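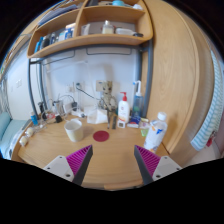 The comment left on the last entry was that the Atell glue gave up too early in the humid cabinet, and that the fault was more likely in the clamping than in the glue. Fair point. I went back through the sheets and the clamp times for that batch were all over the place.

**June 2024 – bookbinding adhesives, second round**

Redid the spine pulls with a fixed clamp time. Same board, same cloth, one brush coat each side. Cumberg cloth again, cut with the grain this time (the first round was mixed, my mistake).

- Atell, undiluted: mean 146 N, tear in the board
- Atell, cut with paste: mean 133 N, tear mostly in the glue line
- Fjeld: two strips lifted while I was loading them, no mean worth writing down

The paste mix loses less strength than I expected and is much easier to work with. You get time to square up the case before it grabs. For thick text blocks I would take that trade.

Fjeld skins over on the brush. Tried it straight from the tub and then with a little water. The water helped with spreading and did nothing for the grab. Might be an old tub; the lid has no batch number on it.

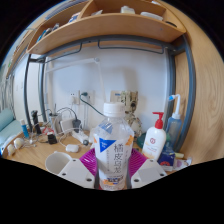 *Desk, between pulls.*

Fold tester: the counter on the Cellach endpaper sample stopped at 3264 double folds. The paper had cracked along the edge well before that but held on by the fibers in the middle, so the machine kept going. I have logged it as read, with a note. The plain endpaper went at 502, clean break, no argument there.

Jaw faces on the tester need cleaning. There is dried paste on the lower one and it may be pinching the strips off center.

To do:

- repeat Fjeld from a fresh tub
- cut more Cellach strips across the grain
- put three cased books in the humid cabinet and leave them until August
- move the paste out of the warm cupboard – it smelled sour again

If anyone uses the pull rig before then, leave the load cell zeroed with the small grips on. I had to redo the first four strips.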